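Growing Mint and Basil on a Shaded Balcony

The owner of Wisus, a small herb nursery in Bisau, has kept mint and basil on the same north-facing balcony for 14 years. She started with one pot of mint from a market stall.

"I planted it in with the parsley, and by July I had no parsley," she said. "Mint goes in its own pot. I tell every customer that."

She uses plain clay pots and a potting mix with some coarse sand in it. The mint gets two hours of sun in the morning and does well on that. Basil is harder. She moves it to the railing in May and brings it in when the nights turn cool.
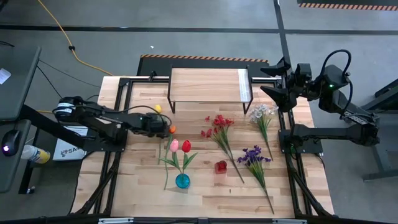
An orange tulip, one of the flowers on the table.

Asked what goes wrong most often, she said watering. "People water by the calendar. Put a finger in the soil. If it's damp, leave it until tomorrow."

She cuts mint back to 2 inches twice a season and feeds it after each cut. Basil she pinches above a pair of leaves, starting when the plant is still short. Flower buds come off as soon as she sees them.

The nursery sold 80 pots of mint last spring, most of them a strong, dark-leaved kind she lists as Mughal. A milder one, Treker, sells better to people who want it for tea. She takes cuttings of both in February and roots them in water on the kitchen windowsill.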